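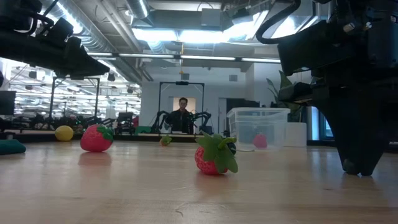
Tablero de la mesa 5, acabado vigente. Fresa de juguete sobre la superficie.

Julio, 16:40. Cuaderno de acabados, ensayo Nornik.

Continúo con la comparación de aceites duros sobre probetas de haya. Lijado a grano 120, 180 y 240, aspirado entre pasadas y repaso con paño sin pelusa. No he humedecido la fibra antes del último grano; en la serie anterior sí, y conviene tenerlo presente al cotejar.

Lote Nornik: 11 probetas. Dos manos finas con muñequilla, retirada del exceso a los 15 minutos. La segunda mano tiró más de lo previsto en las testas. Bogdan propone sellarlas con goma laca antes del aceite; lo dejo para otra serie, aquí mezclaría variables.

Lote Zudico: cinco probetas, mismo lijado. Olor fuerte a disolvente durante la aplicación, extracción al máximo. Al tacto queda algo pegajoso a las 24 horas. Puede ser exceso mal retirado en las dos primeras, que hice con el trapo ya cargado. Las marco con una X en el canto.

Prueba de mancha (agua, café, vinagre, aceite de oliva; una hora bajo vidrio de reloj):
Nornik – cerco leve de café, desaparece con scotch blanco y una gota de aceite.
Zudico – cerco de agua visible a contraluz. Vinagre sin efecto.
Testigo sin tratar – todo marcado, como era de esperar.

Abrasión: 3000 ciclos con la muela blanda. Pesada antes y después en la balanza pequeña. La probeta 401 da una pérdida anómala, el doble que sus hermanas. Revisada la fijación: el tornillo central estaba flojo. Se descarta y se repite.

Rehema pregunta si el brillo se mide a 60 o a 85 grados. Hasta ahora siempre a 60. Con superficies tan mates quizá tenga razón y haya que pasar a 85, pero entonces habría que volver a medir la serie de Silviu.

Pendiente:
– Repetir 401 con el tornillo apretado.
– Pedir otro bote de Nornik, queda un dedo.
– Trapos usados extendidos en la rejilla exterior, no en el cubo. Teodor encontró dos hechos una bola.
– Anotar la humedad de la sala al empezar cada mano; hoy solo la tengo de la primera.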